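Cladau "Once Upon a Time" storage tin – my review after one winter

Rating: 4 of 5

I bought this tin for the small figures from my daughter's story game. Before, they were living in a plastic bag and we were losing one every week. The shop calls it a keepsake tin, but for me it is simply a box with a nice lid.

The shape is a rectangle with rounded corners, so it goes in and out of a school bag without catching on the cloth. The colors are soft and my daughter likes them very much. I was afraid the print would scratch quickly. After over 3 months of daily use I find only one mark, on the bottom, where it does not disturb me.

The lid closes tight – maybe too tight for small hands. My neighbor Tharushi Gazi has the same one and her son always asks for help with it. With mine I had to open and close it many times in the first days, then it became easier. There is no hinge, so please keep the lid near you or it goes under the sofa.
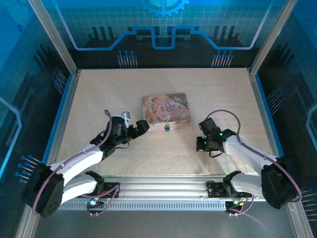 The fairy lid in pastel pink and lavender, with one tiny figurine standing in front.

Inside there are no compartments. I put a piece of felt on the bottom and now the figures make less noise when we carry it. For thin paper things, like stickers, I would choose a flatter box. Zindwood has one, but the picture on it is not so pretty.

I take away one star for the lid. I would still buy it again, and I already ordered a second one for my niece's birthday in April.

Lucero Zapata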